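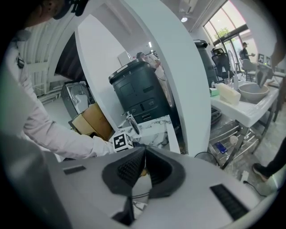 Okay, I promised a thread on last night's Mahama finale and I've been putting it off all morning, so get comfortable. My short version is that the final vote was the best hour this show has made in years and I will not be taking questions from the Team Astside people. I watched it standing up in the kitchen because I was too wound up to sit. You know that arm in the white sleeve, stretched all the way out over the marble with the little cube in its hand, just above the counter? That is exactly how every single player looked at the last challenge, reaching for a piece and not wanting to put it down yet!

Let's start with the Astside tribe, because my mentions are full of people telling me they got robbed. They did not get robbed. They had the numbers at the merge and they spent two whole episodes arguing over who was going to be in charge of having the numbers.

I went back and rewatched episode 11 before the finale (yes, all of it, including the rice part) and it is all sitting right there. There's a conversation at the well where Astside could have locked in a final four, and they talk about the weather instead. I yelled at my television.

Now, the winner. I love her. I have loved her since she pretended not to know how to swim. A lot of you think she got carried and I would gently ask you to look at who was whispering to whom before each of the last three votes. She was in every one of those whispers.

My friend Puspita Krishnan called it in the first week, by the way, and has been unbearable about it ever since. We do a pool every season and she's taken it two years running. I had the guy who went home second, so please be kind to me.

A few of you asked about the jury. I thought the questions were softer than last season's, and I missed having one really angry speech. Lingyun Fu pointed out in the replies that they cut the jury segment way down to make room for that long boat montage, and I think that's right. I would trade the entire boat montage for five more minutes of jury. I'd trade it for two!

Also the reunion. Why was it so short? Somebody finally brings up the stolen idol, the whole stage goes quiet, and we go to commercial and come back to a clip of a goat. I need that conversation. I have been waiting since October for that conversation.

Where I'd rank it: behind the island season, ahead of the desert one, miles ahead of the one with the twins. If you started late and gave up around the second episode, please go back. It picks up so much at episode four.

Anyway, 12 episodes, one goat, and I already miss it. Puspita wants to start the pool for next season before there's even a cast list. Tell me your final three and who you think should come back, I'm reading all of them tonight after dinner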